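Thursday, October. Dye bench, batch 17

Madder again. 408 g wool, scoured last night, alum mordant at 9 this morning. Gradavine yarn this time, the Zellorus ran out. Rinse water still hard, added nothing.

Bath came up too fast, caught it before the simmer. Color going brick, wanted more orange. Sofia Fonseca thinks chalk is teh culprit, I think old root.
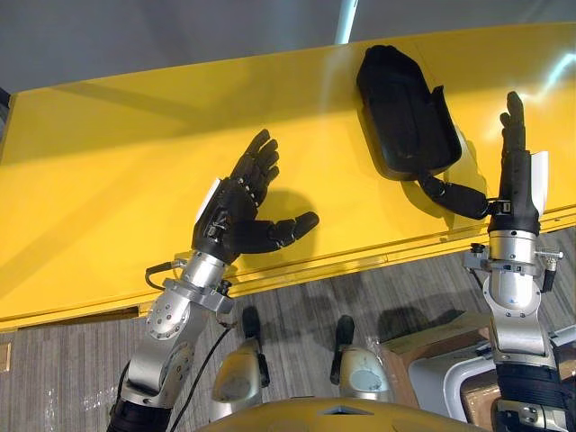
How long does the wool stay in after the heat goes off?
Overnight, lid on, then squeeze and hang without rinsing. Rinse once it's dried.

Skein 2 tied too tight, pale bands at the ties. Retie looser next batch, figure eights. Label string bled a bit, use the undyed cotton.

Save the exhaust bath for the Lò sample card, shoud give a peach. Lightfast strips go in the window tomorrow, half covered with card. Order root from Bematent, ask for this year's harvest.

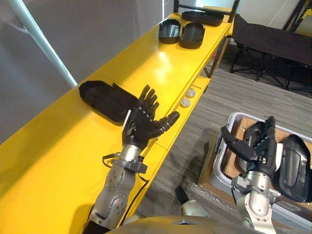

Yellow table, open hand, palm up.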